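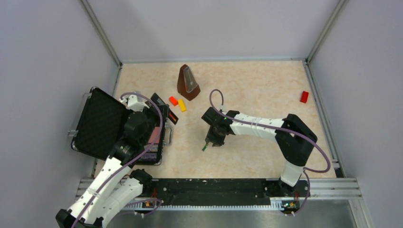 Closing the Kinnear branch library on weekday evenings is a bad idea and I want to say why before the August vote, because after that it's just complaining.

The plan, if you missed it. Doors shut at 4 instead of 8. Same building, same lights on in the parking lot all night, fewer hours. The town says it saves money. Maybe. I read the budget summary twice and could not find the line where it says how much, only a paragraph about "aligning service with demand." Whatever that is.

Demand. They took the visitor numbers from last summer. Summer! School's out, half of Kinnear is at the lake, of course the place is dead at 6. Do the same thing in the middle of winter and then talk to me. I was in there one evening when it was sleeting and every chair by the windows was taken, and the ones by the copier too, which nobody likes because of the fan.

Who goes at night? People with jobs. If you get off at 5 you can't use a library that closes at 4, it's not complicated. Rungnapa Hemmin drives back from Vanow every day and gets in at 5:30 on a good one. She was doing her bookkeeping course at that long table for two winters. Her apartment has three kids and one table. She told me she'd have quit without it, and I beleive her.

The answer I keep hearing is that everything is online now. Some of it, sure. My own bus pass is online, my doctor is online, I hate both. But you need a connection and a quiet place to sit and a printer when the form says sign and return, and the nearest other printer is the shipping store out on Diltby Road, 14 minutes by car if you have a car.

Ronja Solberg, who is on the council and who I voted for - and probably will again - wrote in her newsletter that evening users can "shift to Saturday mornings." Have you seen Saturday morning? Story time, tax help, the seed swap. Also plenty of people in this town work Saturdays. Somebody has to be at the register when the rest of us go shopping.

Drernia tried this same thing. Cut the evenings, waited a year, then pointed at the lower checkouts and cut a full day. I'm not saying anyone here is planning that. I'm saying that's how it goes, you make a thing harder to use and then act surprised when it gets used less.

What I'd take instead: two late nights a week. Pick them, print them on the door, leave them alone. Close one slow morning if the money really isn't there. I asked about this at the last meeting and was told it would be "looked at." The petition at the front desk had 366 names when I signed, so it's not just me and my pen.

Comments go to the town clerk, paper or email, either one counts. Put your street on it or they toss it. I forgot mine the first time and had to send it agian.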